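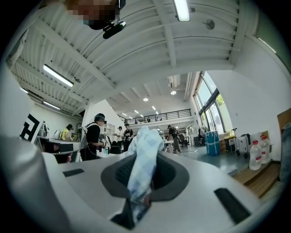
Home | Topics | Space | Animals | Machines | Ask Us

A Day at the Robot Open House

Reading time: 4 minutes

Every October, a workshop called Oyelaran, in the town of Casstead, opens its doors to visitors. Last year 628 people came. Most of them wanted to see one thing: how do you teach a robot to pick up a piece of cloth?

Why cloth is hard

Picking up a block is simple for a robot. A block has the same shape every time. Cloth does not. Drop a dish towel on the floor twice and it lands in two different heaps. It folds, twists and hides its own corners.

You have never had to think about this. Your fingers feel where the cloth is and your eyes find an edge. A robot has to learn both.

Learning by copying

One way to teach a robot is to let it copy people. A person holds a gripper, which is a kind of robot hand, and does the job with it. A camera on the gripper records everything. Later, a computer studies the recordings and looks for patterns: where the hand was, when it closed, what the cloth did next.

In the checkered cloth demonstration, the gripper is white and rounded, with a dark gray opening in the middle. A black fingertip holds the light blue cloth from below, and the rest of it sticks up in a crumpled twist. Some people at work also wear a device on the head. One has a white backpack frame with cables as well.

Jayanthi Naidu runs the cloth lessons. She says one recording teaches a robot almost nothing. Her team made 300 recordings of picking up a cloth before the first test, and the robot missed. They went on to 900, and it began to do better — but only with small cloths. Bath towels are still a problem.

What visitors do

The day starts at 10 in the morning with a short talk. After that, you can try a practice gripper yourself. You squeeze the handle and the fingers close. Your job is to lift a cloth from one tray and put it in the next. You get 2 minutes. It feels clumsy at first, like picking up a sock with kitchen tongs.

Wear closed shoes, and ask before you touch anything on a workbench.

Words to know

Gripper: the part of a robot that holds things.
Recording: pictures and movements saved so they can be studied later.
Pattern: something that happens again and again in the same way.

Comments (3)

Bernadette Pennington: I read this with my class. They want to know if the robot can fold socks.

Jayanthi Naidu: Not yet. Socks are on our list for the spring.

zundthorpe_kid: i tried it and dropped the cloth four times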